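Workshop habits for small grippers

I've had a little two-finger gripper on the bench at home in Nernthorpe since October, and I've picked up a fair few habits with it (some the hard way, one with a bandage). People keep emailing to ask what rules I follow, so I've typed up the sheet that's taped inside my cupboard door, minus the coffee stains.

First one, and I'm a bear about it: power off at the wall before your fingers go anywhere near its fingers. The off button on my Derkia controller only pauses the motor, and a paused motor can wake up! I pull the plug and put it on the bench where I can see it. It takes a second and I've never been sorry.

Second, pick a pale, plain work surface and keep it bare. I used to work on an old brown offcut and lost more tiny screws than I care to admit. Now I use a light grey-white one and wipe it down before every session. Any bit of fluff or grit shows up straight away, and you want to catch it before it gets squashed into a pad. 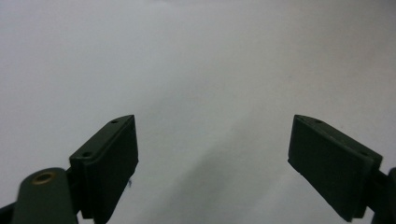 Then open the jaws all the way before you do any checking. With the fingers wide apart you can get a cloth over both gripping faces and look for nicks, shiny patches or anything stuck on. I go over the screw holes with a dry toothbrush, then the pivots, and I give each finger a gentle wiggle. If one has more slop than the other, it doesn't go back to work until I've sorted it.

Go easy on the oil, by the way. One drop at a pivot is plenty, and none on the pads, ever. I was generous once and spent a whole evening chasing a jam jar lid across the floor.

For squeeze force, start at the lowest setting and come up slowly. My standard test piece is a rolled-up sock, then an empty yogurt tub, then whatever I want held. The Lorkell club sheet says 3 clean grips at each step before you go up, and I've stuck with that. It's a good rule for kids' projects too.

Keep a log! Mine is a cheap exercise book with the date, the grip count and anything odd I noticed. I swapped the pads at 2598 grips last time and the set before that made it to 3438, so I'm guessing the newer ones are a softer batch. Without the book I'd have had no clue.

Hair tied back, sleeves rolled up, no dangly lanyards. And if you use the Nikolovski pads, check the screws again after the first day, as mine had backed out a bit by suppertime.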